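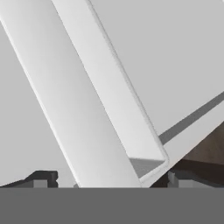
Drisent Robotics Club: Drawer Task, Part 2

Before you start, finish Part 1 and check that the simulator opens the kitchen file without errors. Work in your own branch. The Balladine scoring script reads the branch name, so keep it short and leave out spaces.

Set up the run

1. Load the Barta scene file and reset the arm to its home pose.

2. Set the episode limit to 70 seconds. The default is longer and will not be accepted at the February meet.

3. Open the wrist view and the room view side by side. Tune finger angles in the wrist view. Use the room view for clearance between the elbow and the drawer fronts.

4. Set the gripper speed to 80 percent. Full speed makes the contact solver jitter on light objects.

Approach the drawer

5. Open the drawer with the routine from Part 1. Back the hand off along the same line, then raise it until it clears the upper shelf. Do not swing the wrist sideways while the fingers are still near the handle slot.

6. Stop with the hand above and to the side of the shelf and save this pose as "hover". At hover, the gripper should be empty and the yellow-green ball should be in plain view on the drawer floor.
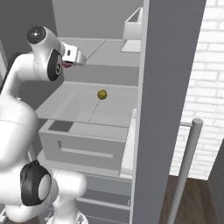
Pick the ball

7. From hover, move over the ball first, then descend. Combined moves tend to clip the side panel.

8. Close the fingers in 6 mm steps until both contact flags read true. If only one flag changes, open, shift toward the side that did not touch, and try again.

9. Lift straight up and hold for two seconds. The script logs a pick only after the hold.

Save and submit

10. Run the full sequence with three random seeds, including seed 67, the one used for the practice score. Export the logs as a single archive and upload it to the Zolwood folder.

Common errors

"Joint limit reached" in step 7: the base is parked too close. Move it back and save hover again.

"Object not found": the scene was reset while the planner was running. Restart the planner, then reload the scene.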